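Findilton Table Talk
Home | Restaurants | Markets | Recipes | Members | Log in
Search this board... Go

Topic: Havutlow since the new chef — worth the drive?

marlowe_eats
My wife and I have our anniversary coming up in July and I've been going back and forth on whether to book Havutlow again. We went years ago when it was still mostly a fish house and had one of those meals you talk about for ages afterward (the trout with brown butter, and a waiter who brought my mother-in-law a second dessert because she'd said nice things about the first). Then I heard the kitchen had changed hands and the menu had gone to a set dinner. It's a long drive for us, so I'd love to hear from people who have eaten there lately. We aren't fussy, but we do like to leave full!

pilar.k
Oh, go! We were there on 23 March 2026 for my sister's birthday and I thought it was lovely from start to finish. The set dinner is $61 a head, and you get four courses plus bread. The bread alone — I could have sat there with the butter dish and been perfectly happy. They start you with a little cup of leek soup, then a salad with pickled fennel, then your choice of trout or short rib, and a rhubarb tart to finish. The trout is still there, so don't worry about that. The room is a bit brighter than it used to be and they took the carpet out, which I know some people were attached to.

Grubb_and_Sons
I'm going to be the sour one, sorry. We ate there this winter and I didn't think it was worth the money. The short rib was good, I'll give them that, but the portions are small and the gap between the salad and the main was long enough that my husband went out to check on the dog. And with the carpet gone it is LOUD. We had a party of eight next to us and I couldn't hear a word from across the table. For a birthday with friends, fine. For an anniversary I'd want somewhere I could talk.

pilar.k
That's fair about the noise, it was pretty lively when we went too. Ask for the tables along the back wall by the coat hooks. As for portions, I came home stuffed, but I did eat most of the bread.

marlowe_eats
Thank you both, this is just what I was after. I'm a little worried about the noise, my hearing is what it used to be minus a good deal. Is Were still open on the river side? We had a very nice lunch there once and I remember it as being quiet as a library. 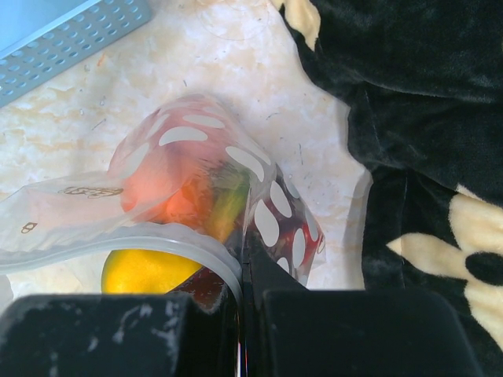 Were is open, but they only do dinner toward the end of the week now, so call before you plan anything around it, Naomi Swai wrote back. She'd had the mushroom dumplings and a plate of lamb there and would go back for either one, though she found the wine list short and a bit dear for what it was.

Grubb_and_Sons
Seconding Were. It's half the fuss and the owner comes around to every table. I'd take their lamb over the Havutlow short rib any night of the week, and you can park right outside.

tinroofbaker
Got to disagree with you there, Grubb. Were is cozy and I'm fond of it, but it's a neighborhood place, and the lamb has been dry on me twice. If I'm driving all that way for an anniversary I want somebody to fold my napkin when I get up. Havutlow still does that. Go early, before it fills up, and the noise won't bother you one bit. Also, if either of you drinks cider, ask for the Hedier. They keep it in the back and don't always put it on the list. It's dry and a little smoky and it's wonderful with the trout.

marlowe_eats
Well, I've talked it over with my wife and she says trout is trout and we're going to Havutlow, early table, back wall. Then lunch at Were the next day if they'll have us, so I suppose I get both. I'll ask about the cider. Does anyone know if they still do the second dessert for mothers-in-law? She's heard about the trip and would like to come.

pilar.k
Ha! Bring her. The tart is big enough to share, and they'll do a cheese plate instead if you ask when you book.

620 members | Contact the moderators | Back to top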